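3.2 Materials and table layout

The sorting task used the same small set of objects throughout the study: three painted cubes, one red, one green and one blue, and a rectangular wicker basket. We chose cubes because they have no handle and no front, so a person asked to put them away has to decide only on the order and the place. The basket was bought from Jaloler, a household goods supplier, and was the only container offered. Plastic tubs were tried in the pilot and dropped, as several adults told us they looked like storage for a workshop and treated them that way.
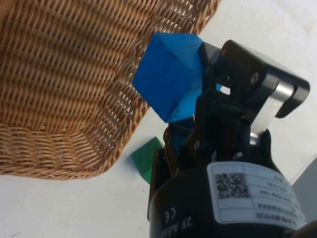
Wear on the objects was allowed to build up. Paint at the corners of a cube softens with handling, and we replaced a cube only when bare wood could be seen on more than one face. The spare cubes came from the same batch, painted by Narnotora in a matte finish. Baskets were kept for the full length of the study. Dust was brushed out of the weave at the end of each month with a dry brush, and no basket was washed.

Each session began with the cubes outside the basket. Their places were set by a printed list of 300 layouts, drawn up before the pilot. A layout fixed the side of the table on which the basket stood and the order of the colors from back to front, but left the exact spacing to the person setting the table. We did not use a ruler or a marked grid. Cloth folds were left as they fell, unless a cube would not rest level on one.

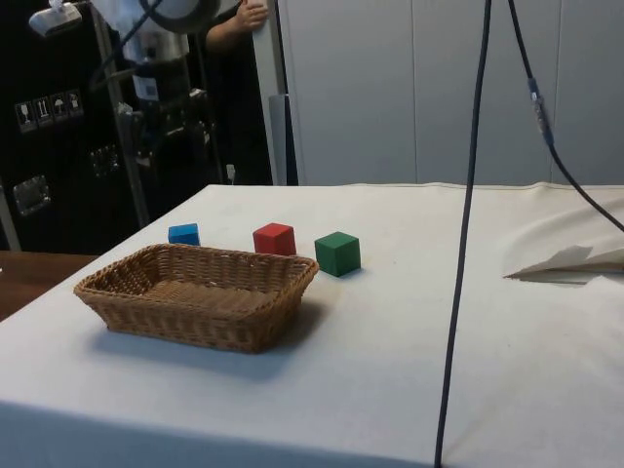
Why was a cloth used at all, when a bare table would have been easier to keep flat? In the pilot, cubes set down on the bare tabletop made a loud knock, and people began to place them more slowly to avoid it.

The order in which the cubes were put away was written down by hand and later checked by a second reader. In the Zabala sample, 50 adults completed the task, and in the Wundusov sample, 19 did. Across both places we recorded 3086 single placements. A placement was counted when a cube came to rest inside the basket and the hand had let go of it. Cubes that were lifted and set back on the table were coded as returns and are treated separately in Section 4.

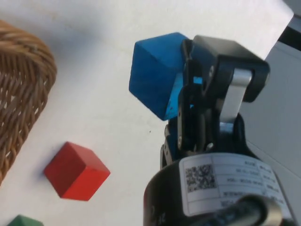 Color order turned out to be harder to code than we expected. The written sheet had one box for the cube being moved and two for the cubes still on the table, and early readers often filled the boxes in reverse. We therefore settled on a fixed rule: the lifted cube is entered first, and those still resting on the surface follow. With the blue cube held up and the red and green ones still down, as in Figure 3, the entry is B–RG. The last two letters are always written in the order red, green, blue, whichever of them lies nearer the basket. Distance from the basket was entered on a separate line – near, middle or far – and judged by eye.

Layouts with the basket on the right were listed as type R and those with the basket on the left as type L. Within each type, the cubes could stand in a row behind the basket or in a diagonal line beside it.

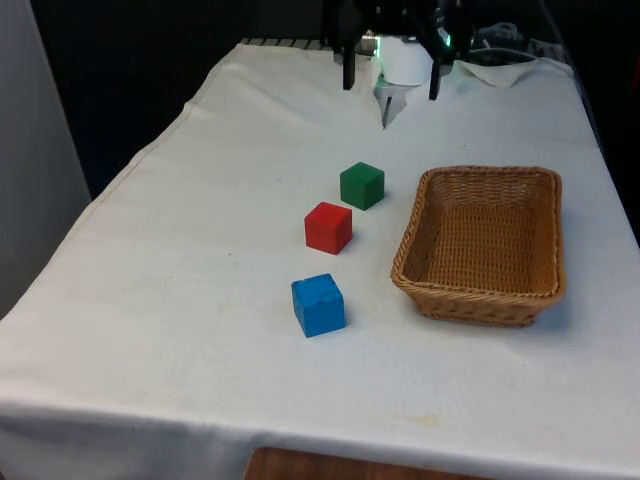
Figure 4. Type R layout, diagonal line: green at the back, red in the middle, blue in front, with the empty basket to the right.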